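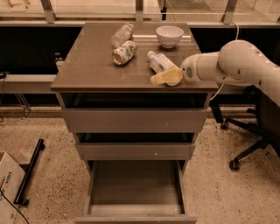 What has the clearing-up money been spent on since the last report?
Mostly on bins, crates and the hours needed to empty rooms and sort what was left on the tops of cabinets and tables.

Storkham shared rooms: progress to the end of August
Prepared by Fathima Kumarasinghe for Na-rae Cheon, Toltport Fund

Work done
The ground floor and the Mohammed room are finished. The first floor is part done. We began with the rooms that get the most use, as agreed in the spring, and left the store cupboards until last.

Most of what we clear is the same from room to room. Drinks bottles and cans get left lying on top of the drawer cabinets along with crockery that belongs in the kitchen. Bottles and cans now go into separate sacks, and bowls and mugs go back to the kitchen in a crate. Anything that might belong to someone is kept in the office for a month. Bottles with drink still in them are emptied at the sink before they go in the sack. We had not been doing this at first and the sacks leaked on the stairs.

The three-drawer cabinets are staying. The original plan was to replace them with open shelving, but they are sound and people use the drawers. The tops are wiped down at the end of each clearing session and the terrazzo is mopped afterwards.

Spending
The grant for this stage was £3141. Bins and crates came from Kulen and were delivered in 2 loads, the second one short by a box of lids. Kulen has credited us for the lids. We bought 100 recycling sacks and expect these to last until the stage ends. The remainder has gone on paid hours, and receipts are in the folder already sent to you. There is no overspend to report.

Problems
The recycling collection was missed twice in August and full sacks had to be kept in the back corridor. The collection time has been moved to 7 in the morning, so they now need to be put out the evening before.
Labels on the new bins are too small. Cans are still turning up among the bottles. Larger labels are being printed.

Next stage
Finish the first floor, then the store cupboards. We have allowed 60 hours for both. Please confirm whether unused hours can be carried over, and whether the crates should be listed as equipment or consumables in the final accounts. The form allows either.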